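Shared > Notebooks > Mobile base purchase > 2021-06-19

2021-06-19, sim house, second day with the Varkthorpe demo license

Purpose: decide whether the sim results are good enough to back the purchase request. Desta wants a number from me for the budget sheet. I am not ready to give one.

Where the money stands. Cullitz quotes 3000 a month to lease the base with arm, 2000 if we sign for the longer term. Neither price includes the service plan. The sales deck says their planner finishes household fetch tasks "reliably" and points to runs in this same sim house. So I am rerunning their task list myself, with their settings, before believing any of it.

Started with the TV cabinet. The task list has a pick from the glass top, and I wanted to see what they call clutter.

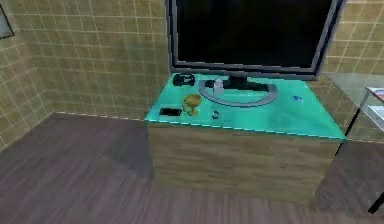
My complaint with the pick tasks is contact. Friction is one value for every surface in the config file, glass and wood alike. A flat thing lying on glass is the pick I would expect to go wrong on real hardware, and the sim has no opinion on it. Amanuel says the real gripper has softer pads than the model. Fine, but then the model is wrong in the other direction and we still don't know by how much.

Ran the full list overnight: 171 episodes, 35 failures. Cullitz would call that a good score. I went through the failure log before lunch and most of the entries just say "timeout", with no stage recorded. Can't tell a bad grasp from a base that never got there. Asked Varkthorpe support for stage logging. They say it is in the paid tier. Of course it is.

Kitchen next. Desta's question is whether we need the longer arm option, so reach across the dining table matters more to me than anything else on the list.

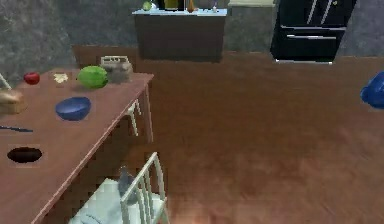

Dining table from the near side, chair in the way. Melon and gray box at the far end, counter and fridge behind.

Reach notes:
- bowl should be OK with the standard arm if the base can get in beside the chair
- far end of the table: not from this side. Drive around or pay for the longer arm
- the planner treats chairs as fixed. Ours get moved every day. Need to rerun with chairs shuffled before anyone quotes the reach numbers
- their table height is not our table height. Measure ours (Amanuel)

I would not pay for the longer arm on this evidence. Driving around costs time, and time is cheap compared to the quote.

Doors. This is the part that bothers me most. The brochure has a whole page on room to room travel and the task list has every door open from the start.

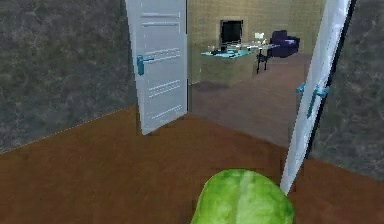

Lever handles are a separate skill package, priced separately, and there is no sim version to try. So either we prop doors open all over the building, which Eveseo (landlord) will not agree to for the fire doors, or we buy the package blind. I have put it on the sheet as an open item with no amount. Desta, please don't fill one in from the deck.

Also missing from the quote: spare battery, second charger, shipping, somebody's hours for setup. Woldegiorgis lab bought the older base and I'd like to see what they really paid in the first year. Amanuel knows someone there and will ask.

To do
- rerun with chairs shuffled, same seeds
- separate friction for glass, low and high, see if the score moves at all
- ask Cullitz for an on-site trial with our own doors and our own table, before any signature
- find out if the lease can be ended early and what it costs

Amanuel read this over and thinks I'm being hard on them. He would take the shorter lease and find out by using it. I'd agree if the cancellation terms were in writing. Left a message with Cullitz, no answer by the time I shut down the sim machine.

2 comments | 0 shares

Notebook questions: Desta Negash or Amanuel Woldemariam | Internal use | Back to top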